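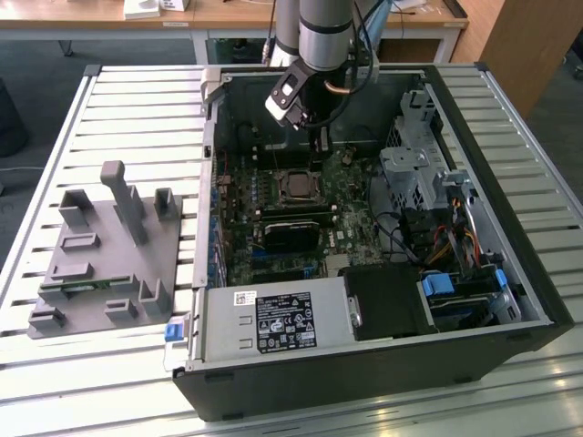
Thank you for the message of last week on the state of the disassembly set. I reply on behalf of the Flornlow collection group and copy the full list, as the points raised affect every site that records for us. The question of what a single example should contain has been open for too long, and I would like to settle it before the June intake. Our present work at the Coşkun site uses a desktop tower laid on its side with the side panel off, the memory module still seated below an empty processor socket, and the power supply lying across the front of the case. Recording begins from that state, with the gripper held over the upper part of the main board.

The earlier message read in part:

> We have now received 253 examples from the Coşkun site under the April 2022 protocol. Our reviewers find that many of them begin with the arm in nearly the same position over the board. We are concerned that a model trained on these will learn the starting position and little else. Could the group also confirm whether failed attempts are being kept? The Fastport upload guide says they should be removed, while the protocol says the opposite.

On the first point, we accept the finding. Operators were asked to return the arm to a fixed position between attempts, a rule carried over from the earlier cable work. With immediate effect, each site should use 9 starting positions, taken in an order drawn up before the shift, and should turn the case on the table after each full round. The fixture plate to the left of the case is to remain where it is. Its holders serve as the placing targets, and moving them would require a fresh calibration.

On the second point, the protocol is correct and the upload guide is out of date. Failed attempts are to be kept and marked as such. An attempt should be discarded only if the recording itself is damaged — dropped video, missing joint readings or a wrong clock. Where an operator stops an attempt for safety, the example is kept up to the moment of the stop and the reason is entered in the notes field. Sites using Moment for labelling will find that the field accepts free text of up to 800 characters.

Sites are also asked not to tidy loose cables between attempts unless they prevent the gripper from reaching the part. We had differing practice on this at three sites, and the resulting examples are hard to compare.

The 253 examples already received will stay in the set under a separate tag. We do not propose to record them again. Objections to any of the above should be sent to this list before the June intake opens.

For the Flornlow collection group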